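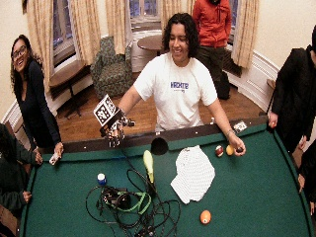
Wiki > Robotics > Events > Ikdale Open Evening

Ikdale Open Evening

The Ikdale Open Evening is a yearly get-together where people who build and train robot hands let the rest of us have a go. It's put on by Unodmont, a small club that shares parts, code and (very often) snacks. I've been to 4 of them now, so I got asked to write this entry, and I'm going to write it the way I talk!

Background

The first one was really just a few club members trying out a glove from Coson in somebody's kitchen. Neighbors wandered in, everybody wanted a turn, and the next year they borrowed a bigger room. A robot hand is hard to program by typing, so the club shows it what to do. You put on a sensor glove, you do something ordinary with your fingers, and the joints along the glove keep track of how each finger bends. The square marker on top, with the blocky black-and-white pattern, lets a camera work out where your hand is and which way it's tilted.

The demonstration

The part I'd send anyone to first is the pool table. It has a green felt top and a nice solid rail to lean on, and people crowd up to it from all sides. The glove goes on the right hand and the left stays bare, and whoever is wearing it leans in with both arms out over the felt. There are billiard balls to pick up, a striped maroon one and plain yellow and orange ones, plus a crumpled cloth with little gray dots and a small bottle with a blue cap. Balls are harder than you'd think (they roll, of course), and cloth is worse, as it never lies the same way twice.

Cables end up all over one corner of the felt, so watch your sleeves. People laugh a lot at this table, and it goes on well after dark.

What happens to the recordings

Every turn gets saved, and a good evening brings in 3000 short clips. The club runs them through a program called Ghumman, which matches up the glove readings with the camera's view and throws out the ones where the marker got covered. Then comes a long, dull stretch of checking, and I've done my share of it.

Visiting

Entry is free and you don't need to sign up. A turn with the glove lasts 30 seconds, and you can get back in line as often as you like. The glove comes in one size, a bit roomy on me. The next one is planned for July, same place, and the room gets warm, so dress light.

Comments (3)

corner_pocket: Went last year with my kids and we got in line five times. Great fun, but bring water!

mapleandwire: Is there a left-hand glove yet? I asked in 2019 and they said they were working on it.

tuftedowl: I managed 19 clips before my arm gave out. The cloth beat me every time.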